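Spring safety walk-round – Tandthorpe repair room
Last updated: March 20, 2022

I did this one with Gwawr Foulkes, who spotted more than me (again!). Ticks and grumbles below.

1. Fire exit – OK. Clear both sides. The push bar is stiff, so I've asked Naveen to oil it.

2. Extinguishers – OK. Both in date until May. Please stop hanging coats on the one by the sink.
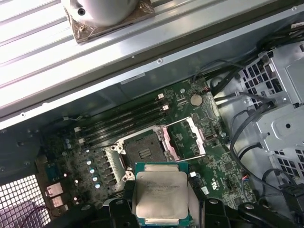 3. First aid box – NEEDS WORK. Plasters gone, eye wash gone, one lonely bandage. Begoñe is restocking it and I've put 92 pounds aside for that and a new burns kit.

4. Sockets and leads – MOSTLY OK. Extension lead 222 has a cracked plug and is now in the bin. Don't fish it out! 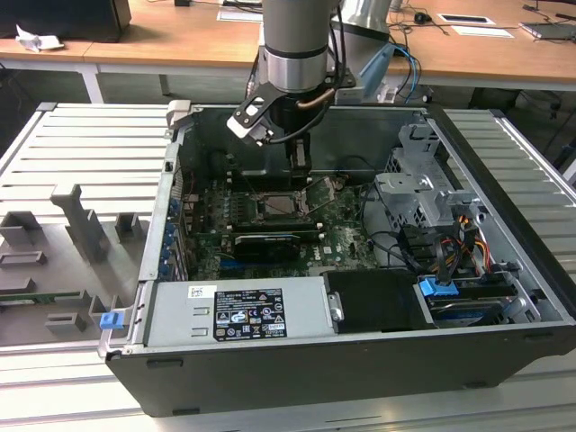 Desktop case on its side, panel off.

5. Floor – OK. I do love the new mats. The corner by the kettle is curling up a bit, so tape it before somebody goes flying.

6. Shelving – NEEDS WORK. The tall Hirkia unit wobbles when you lean on it. Heavy things on the bottom two shelves until Valeriano has fixed it to the wall – that means the paint tins too.
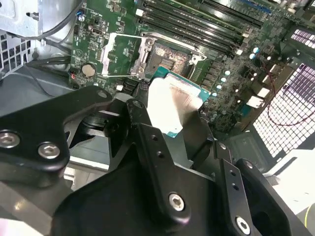 7. Lighting – OK, apart from a flickery tube over the coat pegs.

8. Kitchen corner – OK-ish. Fridge fine, toaster full of crumbs.

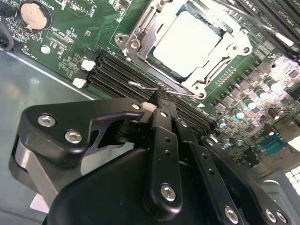
I emptied the crumb tray myself and it was grim, so whoever likes seeded bread, please give it a shake on your way out. Oliwia has the list for the next walk-round.

2 comments
14 shares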